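3.2 Small food kept on the table

In the first round of visits we asked the households in Vetholm to show us where they keep food that is eaten between meals. We expected to hear mostly about cupboards and refrigerators. In 50 of the 107 homes, however, the first answer was the table itself. The person pointed to a bowl, a plate, a basket or a tin, and only later opened a cupboard door. Levchenko has suggested the name "standing food" for these items, and we use this name in the rest of the paper.

Standing food has no fixed place in the shopping list or in the meal plan. It is bought together with other things, it is received as a gift, or it is left over from a holiday. For this reason the people we interviewed could seldom say when a given item had arrived. One woman in the Brellberg district told us that the sweets on her table were "from before the winter, or maybe from the last one."

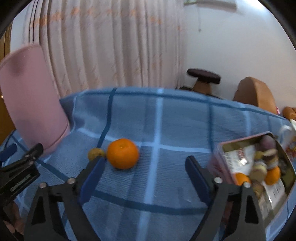

Figure 4. Mandarin oranges on a plaid tablecloth and in an open tin, together with wrapped candies and small snacks.

Fruit and wrapped sweets are often kept in one container, and this mixing has consequences for both. The sweets can wait for a long time and the fruit can not. When the two are stored together, the fruit at the bottom is easily forgotten under the wrappers. Several participants said that they take the fruit out and lay it directly on the cloth when they want it to be eaten soon. Breathnach describes the same habit in her notes from May and calls it "putting the fruit forward."

The container also matters. Tins were reported in 11 homes, and in most of these the tin had first held cookies or tea. Their owners left the lid off during the day and put it back before guests with small children came. Printed cards, packets of sugar and instruction leaflets were also mentioned as usual contents of such tins, although they are not meant to be kept with food. We coded these as "paper" and did not count them among the 461 food items in Table 2.

A smaller group of participants did not like this practice. They felt that a table should be clear when no one is eating, and they moved the standing food to a shelf each evening. We return to this group in Section 4.1, where the rules for clearing the table are compared between the two districts.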